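Treloar Corner Shop Word List

Hello, and thank you for stopping by! Treloar is a collection of 840 short notes on what people call the snacks they grew up buying at the counter.

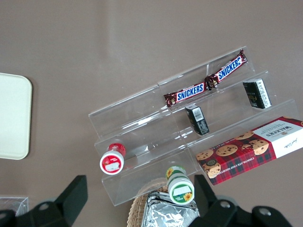

It started as a spreadsheet that Begoñe Arrieta and I passed back and forth, mostly to settle an argument over the word for a small bag of chips, and it grew from there (the argument is still going, by the way).

What you get
There are 2 files. words.csv has one row per note, with the word, the language, the region and the contributor's own comment. sources.csv says where each note came from – a letter, a phone call or a chat in line.

Things to know
Spellings are left just as people wrote them, so please don't tidy them up before you search. Notes from before 2000 are thin, and Emiliano Marín is slowly adding more from his aunt's letters. Blank regions mean the person didn't say.

Adding a word
Send it to Hugo Alcaraz with the town you heard it in. Long stories are very welcome – he reads them all, usually over breakfast. The next update is planned for April.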